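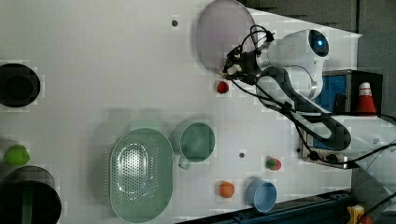
According to Renata Nowicki, you can tell how a meal is going to go before a single thing is cooked, just by looking at the bench it's going to be cooked on. She told me this over the phone one evening in March, while I was complaining about a soup I'd managed to scorch, and she let me finish the whole sorry story before asking, very kindly, where I had put the chopping board. I had put it on top of the toaster. There was a long silence on her end, and then she laughed until she had to put the receiver down.

Chapter 4
Setting Out: Plates, Produce and the Space Between

We have come through three chapters on knives, heat and the pantry, and you may be itching to get something into the oven by now. I do understand! But I'd like you to spend a little time with me on the table itself, before the flame goes on, and on the quiet business of putting things where your hands will want them. Cooks in restaurants have a French name for this, and if you like the French name you are welcome to it. At home I have always called it setting out, as my mother did, and that is the term used in the rest of this book.

Setting out covers everything that happens between deciding what to make and beginning to make it. You clear a surface. You wipe it. You bring the produce out of the fridge or the fruit bowl and wash whatever needs washing. You fetch the plates and bowls, the empty ones especially, and you give each a place. Most beginners are quite good at fetching food and very poor at fetching empties, and so they end up with a fistful of sliced plums (or cherry tomatoes, or radishes) and nowhere in the world to put them.

4.1 Start with the empty plate

Take your largest plain plate and put it down first, toward the back of the table, where you can reach it without leaning over anything. We call this the landing plate. Prepared food goes there and nothing else does: no peelings, no teaspoons, no phone. A muted colour is kind to the eye, and a flat plate suits most jobs better than a bowl, as small fruit piled into a bowl will bruise at the bottom if you leave it long enough. If the plate has a bit of a rim, so much the better for anything round that likes to wander.

Small round produce deserves a word of its own. Grapes, cherries, little tomatoes and the smaller sort of plum all roll, and they roll best on exactly the smooth, pale tabletops that are so pleasant to wipe down. Put a folded tea towel under your working pile. Move the pieces to the landing plate one or two at a time until your hands know the distance, and keep that path clear of taller things. Celina Witkowska once swept a whole jug of cream off her bench with a cardigan sleeve on the way to a plate of strawberries, and she has rolled up her sleeves for every job since, including the washing-up.

4.2 Leave more room than seems sensible

Students nearly always crowd the table. It looks generous and busy, and it makes for a lovely photograph, but the food has to be worked on and you need room for your elbows. Try leaving a hand's width between one item and the next. If everything won't fit that way, some of it can wait on a side bench or a chair with a tray on it (I've used the ironing board at Christmas and would do so again).

A light surface is a help when you're learning. Dark fruit shows up well against it, and so does the stray pip or stalk you would otherwise find with your teeth. If your table is dark timber, lay down a pale cloth for the first few exercises and see whether you notice the difference.

4.3 Before you go on

Have these ready for the exercises in this chapter:

One large plain plate
2 small bowls, any colour
A handful of small round fruit, whatever is in season
A tea towel, folded in half
A damp cloth for wiping

Exercise 4A asks you to set out a simple fruit plate, clear it all away, and set it out again from memory. Please do it twice, even if the first go feels perfectly fine. Exercise 4B is the same job with the landing plate on your other side, and it will feel ridiculous, and you should keep at it until it feels a little less so. Jot down in your kitchen notebook which things you reached for and couldn't find. We'll need those notes in section 4.6, when we come to planning a bench for two cooks, and again in Chapter 5 when the stove is finally lit.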